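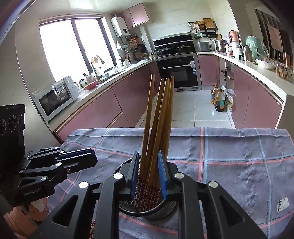
Home | Trips | Routes | Grants | Write to us

Hi Mafalda,

You asked for a few pages on how the spring travel money is going, and I'm afraid you're getting a letter instead! I've been home from the second trip since late February and my boots are still in the hallway, so it's all pretty fresh.

The quick version is that two of the 4 walking weekends are done and written up. The first was the Stasula valley, which we reached on the early train (5:40, never again) and then a bus that stopped at every farm gate in the county. We stayed at the Polák guesthouse, right by the bridge, and Mrs. Polák sent us off each morning with more bread than four people could carry. The path along the river is lovely and easy to follow as far as the old mill. After that the signs give up, and we lost most of an afternoon in a pine plantation. I've drawn that stretch again for the guide and I'd like to go back and check it before you print.

Brernley was the second one, and oh, what a place -- steep little streets, a proper market, and a view from the chapel hill that had us all sitting on a wall for an hour. It rained on the second day so we only managed the short loop. The long loop is still to do, and I've got it down for the same weekend as the coast walk to save on fares.

Now, money. Out of the 2000 dollars you gave us I've spent a bit more than I planned on beds, mostly because the hostel in Brernley was closed and we had to take rooms at the inn. That cost an extra 110. I made some of it back on train tickets by booking ahead, and I still have around 200 set aside for the maps. Receipts are in the blue envelope, which I'll mail this week (two of the bus ones are hard to read, sorry).

What's left is the Amum coast walk and the lakes. Amum worries me a little, as the ferry runs on its winter schedule until April and the last boat back is at 3:15. We may need to stay an extra night. Could you let me know if that's okay before I book? The lakes are all set, and my sister is coming along to drive.

The Stasula chapter is with you already, and Brernley will follow once I've fixed the bus times.

Talk soon!

Back to top | Contact the walks desk | © All rights reserved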